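Sizing the Rain Tank for the Lower Beds

The pump at the old well quit in November, and I spent most of the winter deciding whether to replace it or collect water off the shed instead. I went with the shed. These are my notes on the sizing and the plumbing, written down mostly so I can find them again.

The shed roof drains to a single gutter on the south side. One inch of rain on a square foot of roof gives 0.623 gallons, before losses. A wet year here puts 3,908 gallons down that gutter by my arithmetic, and I threw out a fifth of that for splash, evaporation and the first dirty flush. The yearly total is not very useful anyway. What matters is the longest dry gap in summer, and my garden log puts that at 20 days.

The lower beds are on drip line and use 40 gallons a day in hot weather. Multiply by the gap and you get 800 gallons. The closest tank I could get delivered was the Dukcombe, rated at 876 gallons to the overflow. The outlet sits a few inches above the floor of the tank, so the last bit stays put as a settling zone.
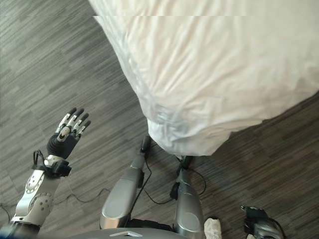
Caroline Rotich

The base took longer than everything else combined. Water weighs 8.34 pounds per gallon, so a full tank is over 7,300 pounds before you add the tank itself. I dug out the topsoil down to firm clay, put in four inches of crushed stone, tamped it in two lifts, and set concrete pavers on top. I checked level across both diagonals and found one corner low by three eighths of an inch. I pulled four pavers and did that corner over.

The inlet runs from the gutter through a Poduval leaf screen, then a first-flush pipe, then the tank. The first-flush pipe is plain four-inch PVC, capped at the bottom with a small drip hole in the cap. Mine holds a little over five gallons. The hole plugs with roof grit, so the cap needs to come off after every big storm. I keep forgetting.

Overflow pipe should be at least as big as the inlet. I used the same four-inch pipe and ran it to the swale behind the compost bins - the ground there already takes runoff from the driveway.

Pressure was the part I got wrong. Each foot of height gives 0.433 psi, and the tank sits only six feet above the lower beds. That is 2.6 psi when you measure from the outlet. My old pressure-compensating emitters want at least 10, so they barely dripped. I swapped them for low-pressure ones from Plindach and cut the longest run into two, each with its own valve. The far end now gets nearly the same flow as the near end, measured with a jar and a kitchen timer.

Still to do: paint the exposed PVC, and put a proper sight tube on the side so I can stop knocking on the tank to find the water line.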